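À propos de Liltell

Liltell vend du papier peint, et nous commençons par un aveu : nous nous méfions du mot « intemporel ». Tous les fabricants l'emploient, puis sortent une nouvelle collection en septembre. Nos motifs finiront par lasser certains clients. Autant le savoir avant d'encoller 4 murs.

La maison est installée à Dastanstead, dans l'ancien entrepôt Crabtree. Le catalogue compte 217 références, presque 700 si l'on ajoute les coloris, ce qui nous paraît déjà beaucoup. 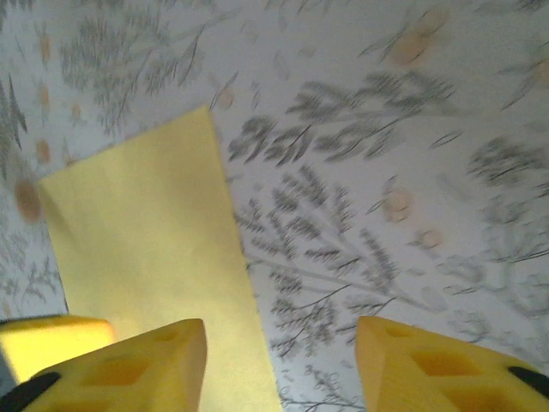 On nous demande souvent si nos papiers sont « écologiques ». Nous attendons qu'on nous explique ce que le terme recouvre. Les labels se multiplient, les cahiers des charges se lisent mal, et nous n'en affichons aucun pour le moment. Les fiches techniques sont envoyées sur demande - lisez-les, posez des questions.

Même réserve sur les simulateurs de décoration en ligne. Un écran ment sur les gris. Nous préférons expédier 2 échantillons gratuits et vous laisser les regarder une semaine, matin et soir. 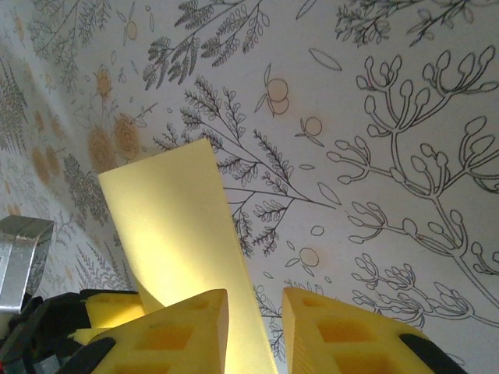 Motif végétal gris sur fond clair, bande de papier jaune pâle.

Showroom de Grukthorpe : visite sur rendez-vous uniquement.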